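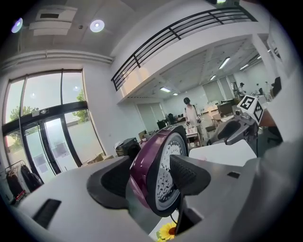
Purple rim, silver face with rings of tiny holes, black band just inside the rim.

What is this round purple thing, and how do I clean the little holes?

Posted by Graltine, 19th October

Hi all! I've been clearing out the big bright room at Skonadau (the shared hobby space I help look after, lots of glass, lovely in the mornings) and I'm having way too much fun with it. We're turning it into a proper craft and music room, and every drawer has something new in it.

The one I'm stuck on is the round piece in my photo. The rim is a really glossy purple and I love it. The face is silver and has small dark holes in rings, one ring inside the next. My first thought was a little speaker. My sister says it's a lid for something you shake, like sugar or cocoa. It came out of a drawer with a bunch of fake flowers, two candle stubs and an instruction sheet for a fan we no longer own, so no help there!

I have two things to ask. Is there a good way to tell a speaker from a lid without prying at it? And how would you clean a face like that? I don't want to push dust down into the holes, and I really don't want to dull that purple. I have a soft paintbrush, some cotton swabs, dish soap and a bottle of glass cleaner. I also have a box of 500 paper straws, which I mention only because I found that in September and I'm still proud of it.

If it's a speaker I'd love to use it in the new room. If it's a lid it can go in the kitchen and I'll be just as happy.

2 replies

Numgate
Member, 3,819 posts

Oh, I love a drawer mystery! I'm leaning toward speaker, and the pattern of holes is why. Plenty of small round speakers have a face like that. But shakers and strainers can have rings of holes too, so I wouldn't bet the house on it from a photo.

Try these before you do anything with soap:

Turn it over and go all the way around the edge. You're looking for a charging port, a switch, a battery door, a tiny light or rubber feet. Any one of those and you can stop thinking about cocoa.

Shine a flashlight at the holes from a low angle. With a lid you'd expect to see light on the other side. With a speaker there's often cloth or mesh behind, or just dark.

Check the inside of the rim for screw threads. A lid has to hold on to something, so threads or a lip would make your sister very happy.

If you do find a port, use the right cable and keep it where you can see it for the first charge. Don't charge it if the body is swollen or cracked or smells odd. I had one sit in a closet for years and it went straight to the battery recycling bin, which was sad, but there you go.

For cleaning, treat it like a speaker until you know better. Hold it face down and use your soft brush in small circles so the dust falls out instead of in. The paintbrush is perfect as long as it has never seen paint. Then go over the silver part with a dry microfiber cloth. For the rim, make a cloth barely damp with water and one drop of dish soap, wipe, and buff dry right away. Leave the glass cleaner in the bottle! Some of those sprays can haze shiny plastic, and you don't know yet what that rim is made of.

Cotton swabs are good for the edge where the black band meets the purple. Skip them on the holes - they leave fluff behind and then you're back with a flashlight and tweezers at 11 at night. Ask me how I know.

Please post a picture of the back, I'm invested now.

Trịnh
New member

could be a shower head?? mine has rings of holes just like that but it's white. look for a threaded bit on the back where a hose would go. if it is one, soak it in plain vinegar for a while and rub the holes with your thumb, works great on mine. don't do that if it's a speaker obviously

also what are you doing with the fake flowers? we have around 80 of them left from a party and I'd love ideas for a craft room. I've been washing ours in a sink of cool water with a tiny bit of soap, then shaking them out and leaving them upside down on a towel. test one first in case the color runs

We use cookies to remember your settings and keep you signed in. By continuing to browse you agree to our cookie policy. Accept | Manage settings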